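Media Monitor, Evening Desk – Stukumano

Stukumano is hiring a media monitor for its evening desk in Nundside. We track how political stories are covered on cable news, talk radio and local papers, and we publish a daily report for 344 subscribers. The job reports to Shahab Taheri, desk editor.

You will watch live broadcasts, log guests and topics, pull quotes and check them against the tape. You will also write short items on what was covered and what was left out. We have readers on both sides and do not endorse candidates. 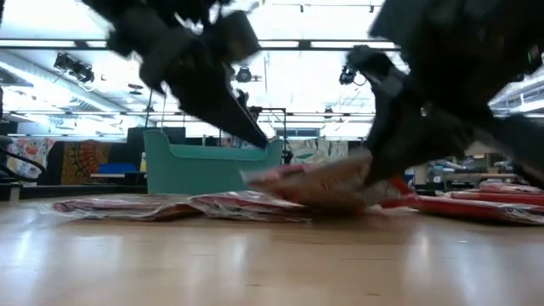
What we need from you

Two years in a newsroom, a campaign press office or similar work
Fast, accurate typing
A working knowledge of Congress and state government
Comfort with being edited hard

A degree is not required. Spanish is a plus.

Hours and pay

The shift runs from 3 p.m. to 11 p.m. Pay is $305 per shift, with health coverage from the first day. On debate and election nights the desk stays open later and you are paid extra for the time. You may work from home up to 62 days a year – the rest are in the office, in the old Khosravi building, put up in 1917. 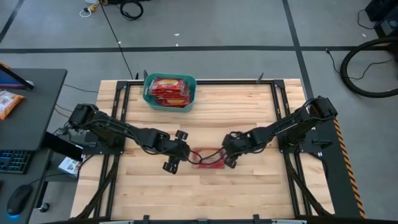 The desk is small, and in the fall it is busy. Most of the shift is spent in headphones, with a short meeting at 5 p.m. to divide up the channels. Dinner is a half-hour break, and we pay for it on debate nights. Snacks in red wrappers, like the ones in the teal basket, will get you through a filibuster but are not dinner. Logs go into Stunder, our in-house archive, before you leave.

How to apply

Send a resume and one page on a political story you think was badly covered, with your reasons. Mark it "Evening Desk." Applications close at noon on the last day of August.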